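Courses > Robotics Studio > Module 4 > Handout 4B: Wrist camera checks in simulation

Handout 4B
Wrist camera checks in simulation
Prepared by Hannelore Nägeli. Lab demonstrator: Nerea Esteban.

Read before the December lab. Bring your calibration sheet from Module 3; it will be needed for Part 2.

1. Purpose

Students recorded episodes in Module 3 without first checking the wrist camera, and a good deal of that data had to be discarded at marking. This module puts the check first. You will start the Jimus simulator, bring the arm to its home pose over the table, and confirm that the wrist view is usable before any object is spawned.

The grasping task itself (Part 3) is unchanged from the course outline.

2. Definitions

Wrist frame: the coordinate frame fixed to the last link of the arm. The camera is defined relative to this frame, so its view of the fingers depends only on the finger opening and not on the arm pose.

Tool centre: the midpoint between the fingertips. It does not have to coincide with the centre column of the image. Where it does not, record the offset and carry it into your grasp planner with the correct sign.

Home pose: the joint configuration stored under "home" in the Younis arm file. Do not edit this file. If you need a different starting pose, save it under your group name.

3. Part 1 — Empty table check

3.1 Launch the simulator with the table model only. Leave the object list blank.

3.2 Move the arm to the home pose and open the fingers fully.

3.3 Save one image from the wrist camera and inspect it at full size. Both fingertips must be visible. Note where the far side of the table falls, as this fixes how much of the image is available for detection.

3.4 Run the segmentation script with the default threshold of 25. On a blank table it should return no regions other than the fingers. Uneven shading on the table may produce false regions; if it does, raise the threshold in small steps and write down the value you settle on. Values above 70 will not be accepted, as they suppress the darker objects used in Part 3.

3.5 Mask the fingers. A fixed polygon is sufficient while the opening is held constant. Groups who intend to vary the opening must compute the mask from the joint reading.
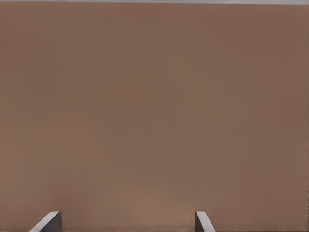
Robotics Studio Notes, Vol. 6, No. 2

For the wrist view at this stage, note that the two fingertips enter at the bottom and the gap between them lies slightly left of centre. The offset has to be measured on your own saved image. The table is matte and carries no pattern, so feature matching against it is unlikely to give a reliable pose; use the arm kinematics for Part 2.

4. Part 2 — Offset measurement

Measure the horizontal distance in pixels from the image centre to the midpoint of the gap. Repeat at three finger openings and tabulate. If the midpoint drifts with opening, check that both finger joints are being commanded symmetrically before you suspect the camera definition.

5. Submission

One report per group, up to 300 words, with the saved image and the table from Part 2 attached. State the threshold used. Code goes in the group folder — not in the report.

Marks are deducted for unlabelled units. See Aldo Messina regarding simulator licences and Mieke Groen regarding extensions.

Further reading: course reader, chapter on hand-eye calibration, first half only.

Rondwood Robotics Studio | Enquiries: Inmaculada Quintana, course office, Room 3960 | Back to top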